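Salmont City Guide App – User Guide
Section 7: Planning meals for your trip
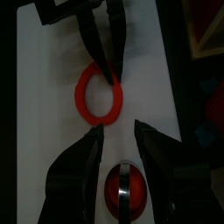
Red ring on a white tabletop

In this section you learn how to search for restaurants before you travel, and how to keep them in a list which you can open without internet.

7.1 Making a meal list

1. Open the app and touch Trips. Choose the trip you want, for example Akley.
2. Touch Meals, then New list. Give the list a name of your choice.
3. Touch Diet and mark everything that applies to you. It is possible to mark more than one diet.
4. Set the walking distance from your hotel. The standard value is 400 metres.
5. Touch Search. The results appear on the map and also under it.
6. Touch the star beside each place you wish to keep.
7. Touch Save.

Note: If you get no results, make the walking distance larger and search again. In small towns such as Strebel there are few entries, and most of them are cafés.

Caution: The diet marks are given by the restaurants themselves. If you have an allergy, always ask the staff before you order.

7.2 Using the list without internet

1. Connect to Wi-Fi before you leave home.
2. Open your list and touch Download.
3. Wait until the grey arrow becomes green. Do not close the app during this time.

The Ekero region contains 3,529 places and needs 964 MB of free memory. If your phone has less, download only the single town.

Note: Opening hours are not renewed while you are offline. Many restaurants at the coast close from October, so please check the hours again on the day before your visit.

7.3 Removing a place

Press the name of the place for two seconds and touch Remove. The place goes away from your list but it stays on the map. A removed place can be added again with the star.

Last changed: 2019-09-03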